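Textiles in the Home
Notes for Session 4: Looking after cotton
Prepared by Marlene Doucette, with additions from Wenjie Hao

Before we get going, a word about last time. Several of you asked me after the session why I made such a fuss about fibre before we had so much as touched a washing bowl, and I promise there was a point to it! Cotton behaves as it does because of what it is made of, and once you have that in your head most of the washing advice you will ever be given either makes sense or can be happily ignored.

So, to recap. Cotton is very nearly pure cellulose. It takes up water readily (think how heavy a wet towel is), it is stronger wet than dry, and it puts up with hot water and a good rub far better than wool does. What it doesn't have is much spring. Fold it wet, leave it in a heap, and the fibres settle into their new shape as they dry and stay there. We call these creases, but I would like you to think of them as something the cloth has learned.

Shrinking comes up every year. Most of it is relaxation: the yarns were stretched during knitting and finishing, and the first few washes let them go back to where they wanted to be. Knitted cloth, such as the jersey used for T-shirts, has more of this in it than a plain weave, and it tends to get shorter and a little wider.

Drying is where good work gets undone. Give each piece a firm shake, smooth the seams with your fingers, and let the air get at both sides. Heavy knits are better flat. Light ones can go on a hanger, though do set the shoulders level first, as a damp neckline will follow whichever side is pulling hardest.
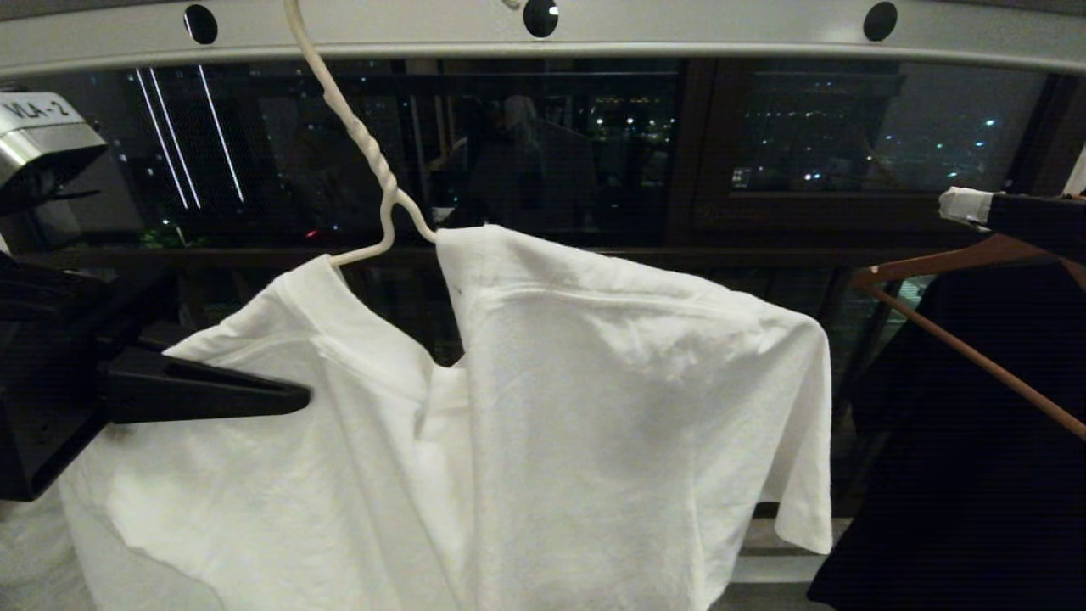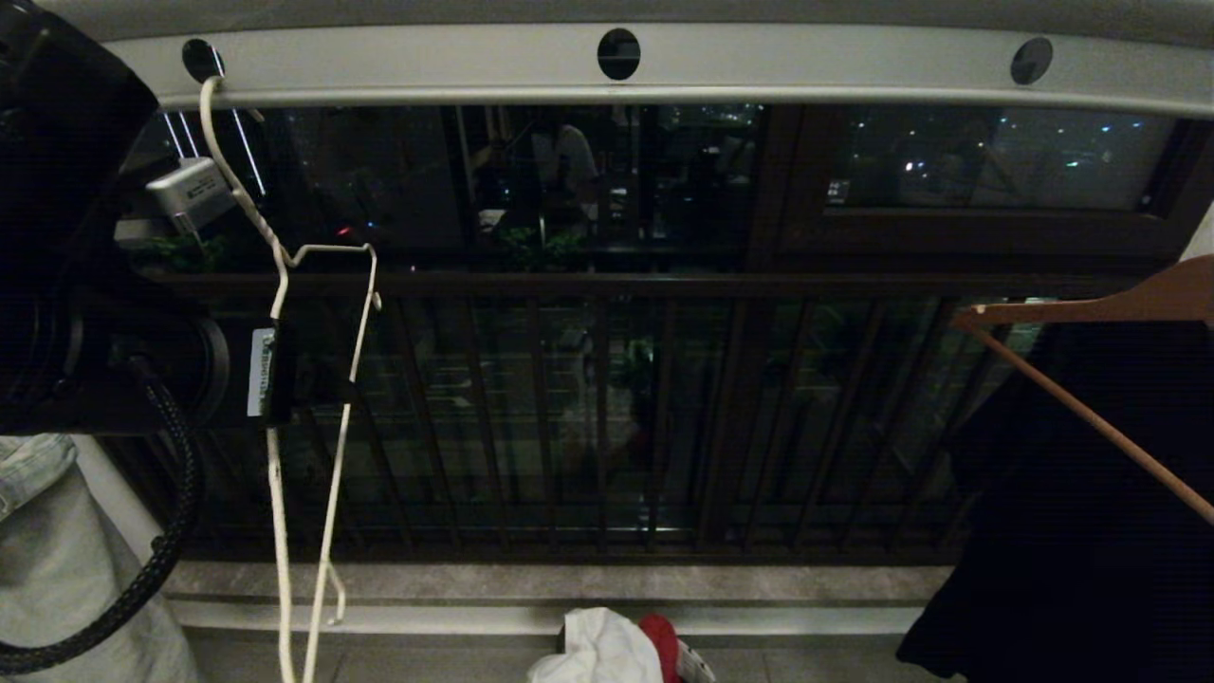

Wire hangers on a punched rail

Textiles in the Home, page 19

Now to ironing, which I know divides the room. Suqin Wei (who taught this course at Groderton before me, and whose handwriting is still all over my copy of the notes) liked her cotton ironed slightly damp, and I have never found a better way. The moisture loosens the bonds between the fibres, the heat drives it off, and the cloth sets flat under the plate. If a piece has gone bone dry, sprinkle it, roll it up in a towel and have a cup of tea.

Work from the parts that hang off the edge of the board towards the large flat parts, so sleeves first, then the neckband, then the body. With jersey, press and lift. If you push the iron along you will stretch the cloth, and we are back to shrinking again.

For next time, please bring one cotton garment you don't mind marking. We shall measure it before and after a wash, across the chest and from shoulder to hem, and write both down in centimetres. Kelly Sales has the tape measures. Wenjie's reading on finishes is in the blue folder, and the part on starch can wait until Session 6.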